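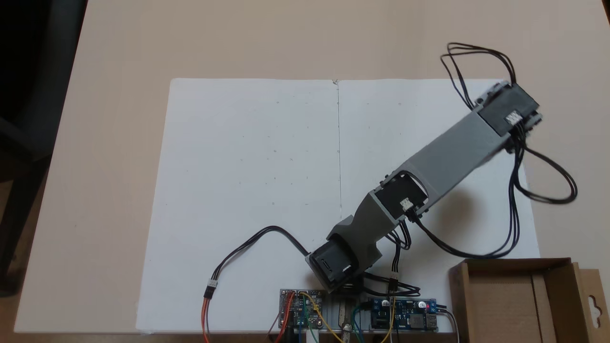 The Deltby parish map has reached its 1667 boundary, and the drawing group would like it known that the boundary did not come quietly. The old survey gives the parish edge as a walk from one thing to the next, and most of the things have since fallen over. We started, as we did last year, with the big paper, which for us means two ordinary sheets joined down the middle, because nobody in Holent will sell you one sheet that size without a conversation about account terms. The pencil dots all over it are meant to be faint. If you can read them from the doorway, you have pressed too hard and will be handed the rubber.

Each dot is a spot somebody thinks matters: a gatepost, a bend in the stream, the stump Teodoro Garrido insists was an oak. He has been told that a dot is a dot and carries no species. Adoración Barrios is keeping the list that goes with them, and would be grateful if people stopped adding dots after she has gone home.

Inking begins on 2 Jul 2019 and will take 3 evenings, or however long it takes to agree where Pastor Lane used to go. Bring your own pen. The good ones from last time have gone wherever good pens go, and the replacements blot.

A word on joins. Please don't put anything important on the seam. Last year the whole of Culetell Farm went there, and when the paper was folded for the display the farmhouse came out with two front doors and no kitchen. The family were very nice about it, considering.

Copies of the finished map will be 12 pounds rolled, and the same folded, though we would rather you didn't.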